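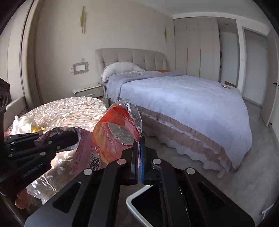
**Plaltell, July 14, 2020**

The Economou House starts taking guests again this week, and the bedrooms are getting picked up one at a time. Snack packages first. Then beds. Then everything else.

Natalie Tindall, who runs the place with her sister-in-law, gave us a quick tour Monday between phone calls. Six bedrooms on two floors, roughly 3000 square feet counting the porch, and by her own account every one of them had turned into a place to eat chips.

"We had family in here all spring," she said. "Cousins, kids, my brother's kids. They each took a bedroom and they each took the snacks with them. I don't mind it, they were cooped up. But I've got people coming Friday."

The house sits on Nurelmont Road just past the feed store, for anyone who hasn't been out that way. Opened as a guest house by the Economou family, sold twice, name stayed. Tindall bought it from the last owners and kept the sign becuase it was already paid for.

First stop on the tour was what the family calls the lavender room. Big double bed, pale lavender-blue bedspread with a quilted texture, pink bed skirt with a scalloped hem. Tall beige headboard, padded. A ruffled pillow leaning up against it. It is a soft sort of room and guests ask for it by name, Tindall said, mostly people who stayed there once with a grandmother.

Also in the lavender room: a crumpled tissue on the seat cushion, a pink snack package, plastic wrap. Something orange up in the covers.

"There is always something in the covers," Tindall said.

**How they're doing it**

The order of work is taped to the linen closet door, in marker. We copied it down:

- wrappers, bags, tissues, anything you can throw out
- look in the folds of the covers, then look again
- cushions off, shake outside
- bedspread and skirt to the wash, cold
- table last

Tindall said the list came out of a bad first day, when she started with the vacuum and had to stop every few feet for plastic. Bags got sucked up against the brush. One belt gone. After that it was hands first, vacuum after, and the work went faster.

Count so far is 14 full trash bags out of the upstairs alone. That includes a closet, she wanted it noted, which had boxes in it from the owners before. Unopened snacks are going in a bin in the kitchen. Opened ones are not.

The clear plastic is the part that gets away from you, according to her niece, who is doing the downstairs rooms for pay and didn't want her name used. It slides under the bed skirts. You think a room is done and then you sit down and hear it crinkle.

Bed skirts are their own problem. They hide things, and they have to come off with the mattress lifted, which takes two people. There was talk of getting rid of them. Tindall's sister-in-law is for it. Tindall is not, and the pink one stays for sure.

**The tables**

Four of the bedrooms have a table in them, left over from when breakfast was carried up. That stopped years ago but the tables stayed and guests use them for cards, puzzles, laptops, take-out.

The one people remember is round, with an embroidered cloth you can see through to the brown underneath. Leaves, blossoms, little shiny discs worked in. Tindall found the cloth at a church sale in Brarnesex and said she wont put it in a machine. It gets a basin in the tub, a little dish soap, no wringing, then flat on a towel.
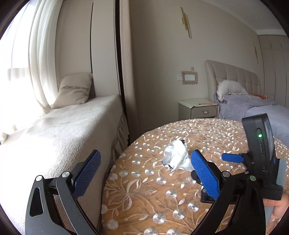

*The round table and its embroidered cloth, with the window seat to the left and the bed behind.*

Crumbs catch in the stitching. She goes over it with a dry pastry brush, working from the middle out, and picks at the bigger flowers with a toothpick if she has to. Sticky spots get a damp rag from underneath. No bleach on it ever, she said that twice.

Any guest who wants to eat in the room can still do that. The rule going forward is at the table and off the bed, and wrappers go in the basket that will be by each door. Baskets were supposed to come last week. Still waiting on them.

**What guests will see different**

Not a lot. Extra time between stays, so check-in moves later in the afternoon. Windows open a few hours after each checkout, weather allowing. Spare blankets now kept in the hall closet and handed out on request. Fewer throw pillows. The seat cushions stay put, including the pinkish-beige one with the small white leaves, but Tindall is having second covers sewn so that one set can be in the wash.

Rates hold where they were. There is a $50 deposit on the two biggest rooms, new this summer, refunded at checkout if the bedspread comes back without grease on it. Tindall was a little embarassed about that one and said to print it anyway so people aren't surprised.

Only some of the rooms are open to start. The lavender room is one of them and was already spoken for when we left. Two on the ground floor are waiting on mattresses, and the small one at the back needs its ceiling patched where the gutter backed up in the spring rain. She hopes to have all of them ready by September, when the quilt show brings people over from Brarnesex and every bed in town goes.

**Extra linens going**

Anything cleared out of the closets that is clean and whole will be set on the porch on Saturday morning. Mostly pillowcases and flat sheets, some curtains, a box of doilies nobody has claimed. Free, bring your own bag. Tindall asked that people not come up to the door for it, just take what you want off the porch and leave the boxes.

The embroidered cloth is not part of that. Somebody already asked.

Bookings by phone only for now, mornings are best. The web page is out of date and has the old check-in time on it. Parking is on the Nurelmont Road side, please not on the grass, it was just seeded.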